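The Laundry Shift
At Vukerstead, keeping a folding cell alive is mostly a matter of wiping things
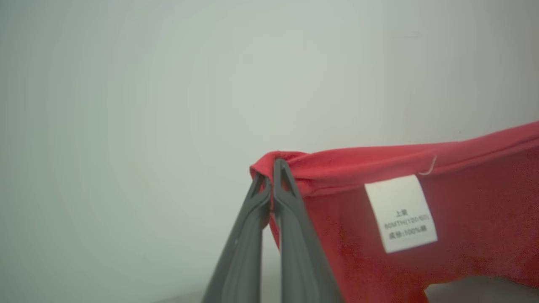

Fingertips closed on a folded edge of red cotton, care label and stray thread included.

The folding cell at Vukerstead has one arm, two fingers and a maintenance binder thicker than most of the sweaters it will ever meet. The arm is called Min. The software that tells Min what to do is called Clusel, and when something goes wrong each is blamed for the other.

Cotton is the hard part. A steel bracket has the decency to stay the same shape between one attempt and the next. A child's top does not, and it sheds. Fuzz works its way onto the fingertips, the grip goes slick, and a machine that cost as much as a small house begins dropping shirts like a teenager asked to help.

So the day starts at 7 with a lint-free cloth and a bottle of alcohol. The tips are wiped, then closed on a strip of test fabric and tugged. If the strip slides, the tips come off. There are 2 screws per finger, and every technician has lost one of them under the bench. New tips go on, the gripper is opened and shut 75 times to settle it, and the closing force is set again from scratch.

Next comes the wrist camera, which has to know where the fingertips are to within a hair. Calibration takes 90 minutes if no one leans on the table. Someone leans on the table.

Care labels have a chapter of their own in the binder. They are smooth where the cloth is fuzzy, they are bright white, and Clusel used to find them irresistible. It would go for the label and pull the garment up by its washing instructions. Fault 721, "grasp point not textile," was written for those mornings. The current settings send the fingers to a folded edge or a corner, and the label is left to hang there and be ignored, as it is in most homes.

Loose threads remain unsolved. The binder suggests scissors.

A second cell, Desel, is due in October. It will have two arms, four fingers and its own binder. The order for more cloths has already gone in.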